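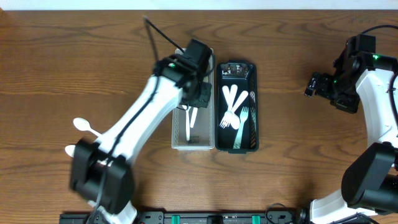 How I Sort a Giant Box of Mixed Buttons

November 12, 2020

My aunt cleaned out her sewing room in September and I came home with a moving box full of buttons. Loose ones, ones still on cards, ones tied together with thread, a few safety pins for excitement. I've now been through the whole thing and a few of you asked how I did it, so let's go!

First, get a flat surface you can leave alone for a few days. A table is great. A bed is a terrible idea (ask me how I know). Put down a light-colored towel if your table is dark or has a busy grain, or you'll lose every little brown shirt button you own. The towel also keeps them from rolling.

Next, scoop out a cup or so at a time. Please don't dump the box! I did that the first night and felt so gloomy looking at the pile that I went and watched TV.

Now the first sort, which is only by size. I use 4 piles: tiny, shirt, coat, and weird. Weird is anything with a shank, a fabric cover, a missing hole or a little anchor on it. Don't stop to match anything yet. If you find two pretty green ones that go together, fine, put them next to each other, but keep moving.

Once the box is empty, go back through each pile by color. Daylight helps a ton here, black and navy look identical under my kitchen bulb. I do whites last because there are so many, and I split them into bright white, cream and see-through.

Matching sets come after that. I string mine on embroidery floss with a loose bow, so I can pull one off without cutting anything. My biggest set was 189 plain white shirt buttons, all the same. What was she making??

Washing: warm water, a drop of dish soap, a quick swish in a strainer, then spread them on a towel overnight. Keep metal, wood, leather and fabric ones out of the water and just wipe those down with a dry cloth.

For storage I went with jars for the everyday ones and small zip bags for sets. Write the size on the bag before you fill it, it's so much easier.

And yes, I counted as I bagged, a bit each evening. 3,648 buttons! I had guessed 2,000. The coat ones are going on a cardigan next, and if I get the buttonholes to behave I'll post the pattern notes.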